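Does a Lucky Bat Score More Runs?

If you play cricket, or watch it, you have probably heard somebody say that a player is "in form." You may also have heard that a certain bat is lucky, or that a batter must always put the left pad on first. Grown-ups say these things with very serious faces. Should you believe them?

Let's look at the bat first. A cricket bat is made of willow, a light wood that squashes a little and springs back when a ball hits it. Some bats really are better than others. A bat with a thick middle can send the ball farther than a thin one, and a bat that is too heavy for you will make you late on every shot. So when a friend says "this bat is good," that could be true. "This bat is lucky" is a different kind of claim. How would you check it?

Here is how people usually check. They remember the day they made a lot of runs and they remember which bat they had. Then they stop. They forget the four other days with the same bat when they were out almost right away. Scientists call this remembering the hits and forgetting the misses, and everybody does it, even scientists.

An under-12s club in Primbridge tried something fairer. One of the players had a bat she called Wonditz, and the whole team was sure it was magic. They all wanted to borrow it. So the scorer went back through the scorebook for one season. Players using Wonditz had made 159 runs. That sounds like a lot! But the whole team had made 453 runs, and Wonditz had been used by the two best batters more than by anyone else. Of course it had plenty of runs next to its name. Give those two a different bat and they would probably have made plenty with that one too.

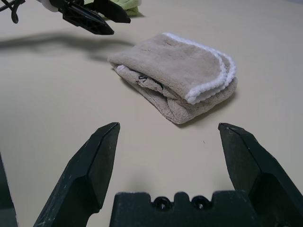

This is a trap worth knowing about. When two things happen together, it is easy to think one caused the other. The bat and the runs went together, but the good batters were the likely reason. To find out for sure, you would have to share the bat out evenly between strong players and weak ones, for a lot of games. The club didn't do that, so we can't say the bat did nothing. We can only say the scorebook doesn't prove it did anything.

What about being "in form"? Suppose a batter makes a big score in 2 games in a row. The announcer says she can't miss. Well, try tossing a coin 8 times and write down what you get. You will often see three heads together, or even four. The coin isn't in form. Streaks turn up by chance, and they turn up more often than most people expect.

Batting isn't coin tossing, though. A player can be tired, or hurt, or scared of a fast bowler, and practice does make people better. So form may be partly real. I just don't trust anyone who sees it after two games.

And the left pad? The Greco, a youth team from Todlow, all put the left pad on first for a month and won most of their matches. Before you copy them, ask who they played against. Ask if they were winning before. If nobody wrote that down, you have a nice story and not much else.

Rituals can still be useful in one way. Doing the same small things before you bat may help you feel calm, and a calm player might watch the ball better. If it works, though, the right pad should work just as well. You could test that in April, when practice starts again. Bring a notebook, and write down the bad days too.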